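Faranness pushes out planner update for two-handed rigs

August 2021

Quick one before the weekend. Faranness has put out version 4 of its motion planner, the bit of software that decides how a pair of robot arms gets from A to B without clouting each other. Been promised since spring. It's on the download page now, release notes went up this morning.

Main change is how the two arms get planned. Old version did the left, froze it, then did the right around it. Fine for picking things up, hopeless for passing them across. New one plans both together and re-plans while they're moving. Faranness says a full two-arm path now comes back in about 200 milliseconds on an ordinary desktop. No figure given for the old one, though anyone who used it will remember the wait.

Hands get some attention too. Finger joints used to be bolted on as an afterthought, with their own config file and their own bugs. They're now in the same model as the arm, so a grasp and the reach before it can be solved in one go. Grasp library ships with 256 starting poses, mostly for round and cylindrical parts. Flat stuff still thin on the ground. 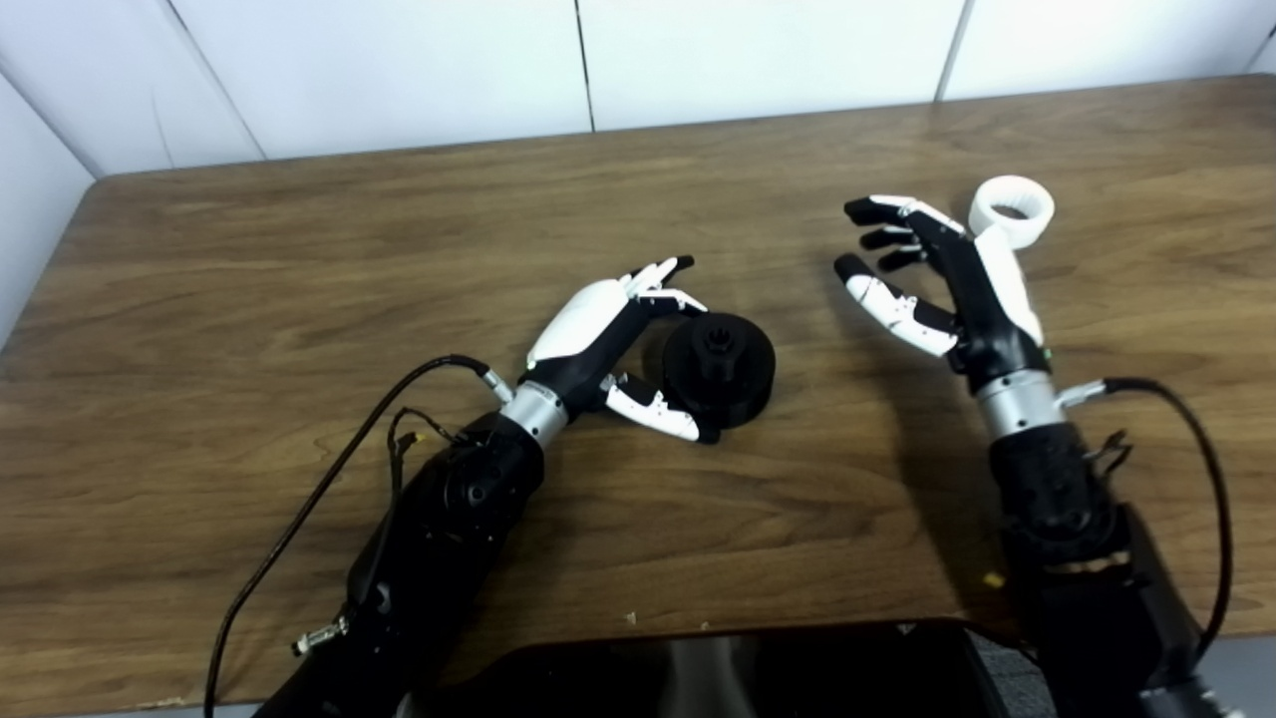 Also new: a setting that lets one hand keep hold of a part while the other is free to re-plan. Sounds small. It was the most asked for item on the tracker by a long way, and the old workaround (a fake obstacle pinned to the wrist) broke every time someone changed the tool offset.

Furninance, which makes the simulator most people pair with it, has a matching plug-in out already. Rutkowska users will have to wait, theirs is "in testing" with no date. Amer support has been dropped altogether, which wont please everybody.

Bug list is long. The notes claim 259 issues closed, a fair few of them duplicates by the look of it. Known problems: the collision checker ignores trailing cables unless you model them by hand, and the log viewer hangs if you scroll back while a plan is runnning. Fix for the second is due in a point release.

Old config files need converting before you upgrade. There's a script in the tools folder. Back up first, it overwrites the originals without asking.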